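Ticket: Label printer drops jobs after the first sheet
Queue: Office and shop systems
Product: Druline desktop label printer, network model
Opened by: Doaa Badawi, Abdel Rahman housewares
Priority: Normal, raised to High on Thursday
Status: Resolved, monitoring

Problem as reported

Price and shelf labels are sent from the Clirkel stock program on the counter PC to the Druline printer in the back office. Since the September update to Clirkel, any job longer than one sheet stops after the first sheet. The printer shows a steady amber light. The job stays in the Windows queue as "Printing" and has to be deleted by hand. Single sheets print every time.

Sheets are 3 across, 8 down, die-cut, matte. Stock has not changed. The failing job is the kitchen range, 61 labels, which should come out as two full sheets and a third part-filled.

First response, Dranison support

Please confirm the following and attach anything you have:

Connection type (cable, Wi-Fi, or USB)
Printer firmware version from the self-test page
Driver name exactly as it appears in Printer Properties
Whether the same job prints from a PDF

Reply from Doaa Badawi

Network cable, through the small switch under the desk. The self-test page prints without trouble and gives firmware 2.11. The driver is listed as "Druline Label Series (Copy 1)". There is no entry without "Copy 1", and I don't remember anyone adding a copy.

Exported the kitchen job to PDF and printed that. All three sheets came out. So the printer can feed more than one sheet, and I would like that noted, as the last time I called I was told to clean the rollers.

Dranison support

Noted. Roller cleaning is not needed if the PDF prints complete. A "Copy 1" driver is normally created when an installer finds an existing queue with the same name and a different port. Please open Printer Properties, Ports tab, and send the checked line.

Doaa Badawi

Checked line is a WSD port. There is also a Standard TCP/IP port in the list, unchecked, with the printer's correct address.

Dranison support

WSD ports can lose status replies from the printer between pages. Please do this in order:

1. Close Clirkel.
2. Delete all jobs in the queue.
3. On the Ports tab, check the Standard TCP/IP port and click Apply.
4. Click Configure Port. Set the protocol to Raw, port 9100. Clear "SNMP Status Enabled".
5. Turn the printer off, wait for the light to go out, and turn it on.
6. Open Clirkel and print the kitchen job again.

Doaa Badawi

Done in that order. First sheet prints, second sheet now feeds, and the printer stops with the second sheet halfway out. Amber light, as before. The queue clears by itself now, so that part has improved. Result was the same on a second attempt.

Tried a shorter job (glassware, 11 labels, single sheet). Prints fine.
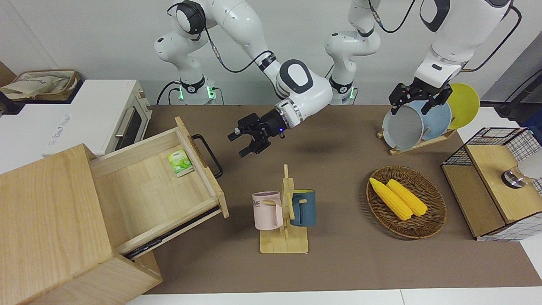 Also tried the kitchen job with the sort order changed from item code to shelf position. With that order the first two sheets print and it stops on the third. I had not changed anything else between the two runs. That makes me think it is something in the data and that it moves when the sort moves.

Dranison support

Agreed, that is a useful test. A stop that moves with the sort order points to one record. When Clirkel prints directly it sends the item text to the printer as raw characters, and the printer draws them with its own fonts. The PDF export draws the text on the PC first, so a bad character does no harm there. That would account for the PDF result.

Please print in both sort orders once more and write down the last complete label each time. Then look at the next few items in each list and see which item appears in both.

Doaa Badawi

By item code, the last good label is the short-handled ladle. By shelf position, the last good label is the flour scoop. The only item that comes soon after both is the enamel roasting dish, medium. I took that one item out of the batch and the rest printed complete, all sheets, green light at the end.

The record looks normal on screen. Name, size, price, barcode. I retyped the price and put the item back in the batch and it stopped again.

Dranison support

Please open the item in Clirkel, click in the Description field, press Ctrl+A, copy, and paste into Notepad. Save the file with UTF-8 encoding and attach it.

Doaa Badawi

Attached. In Notepad there is a wide gap between "dish" and the comma. On the Clirkel screen there is no gap.

Dranison support

The file contains a form feed character (hex 0C) after the word "dish". Clirkel hides it on screen. Older versions of Clirkel removed control characters before printing; the current version sends the field unchanged. The printer takes the form feed as an end-of-sheet command in the middle of a label, ejects, and then finds the remaining data does not match the sheet layout. It stops and waits.

This is consistent with your original report if the record fell early in the batch at that time. Was the batch sorted differently then?

Doaa Badawi

Yes. Before this ticket it was sorted by supplier, and the enamel items come near the top. I had forgotten that. It does not explain the other multi-sheet jobs that stopped after one sheet, though. Those had no enamel in them.

Dranison support

Correct. We are treating these as two faults. The WSD port was stopping every multi-sheet job, and the form feed was stopping any job containing that record. Once the port was changed, only the second fault remained. Please run a multi-sheet job with no kitchen items to confirm.

Doaa Badawi

Ran bathroom and storage together, four sheets. Complete. Ran it again straight after. Complete.

Where would a form feed have come from? We type the descriptions in.

Dranison support

It cannot be typed into that field from the keyboard. The usual source is text pasted from a supplier's price list, where the character marks a page break in the original. If the roasting dish was the last item on a page, the break would have been picked up with it.

Doaa Badawi

That fits. The enamel range was pasted in from the supplier's list in one go — I have the list and the medium roasting dish is the bottom line of a page.

Fix applied

Description field of the affected record cleared completely, saved empty, reopened, and retyped by hand. Retyping over the existing text is not enough, as the hidden character can stay in the field.

Printer queue moved from WSD to Standard TCP/IP, Raw, port 9100, SNMP status off.

Queue renamed to remove "(Copy 1)". Clirkel stores the printer by name, so the label template had to be pointed at the renamed queue under Setup, Templates, Output.

Kitchen job printed complete in all three sort orders (item code, shelf position, supplier).

Check for other affected records

Clirkel has no search for control characters. Export the item table to CSV, open it in a text editor that supports regular expressions, and search for:

[\x00-\x08\x0B\x0C\x0E-\x1F]

Tab, line feed, and carriage return are left out of the pattern on purpose, as they occur normally in the export. Doaa Badawi ran this on the full table and found one further record, an enamel pie plate from the same supplier, also at the bottom of a page. Corrected the same way.

Open items

Clirkel has been asked to restore the filter on direct printing. No release date given. Until then, paste supplier text into Notepad first and look for gaps before copying it into the item record — or type it.

The printer address is handed out by the router and could change, which would break the new port. Doaa Badawi to reserve the address in the router settings. Steps sent separately.

Ticket to stay in monitoring until the next full price run has printed.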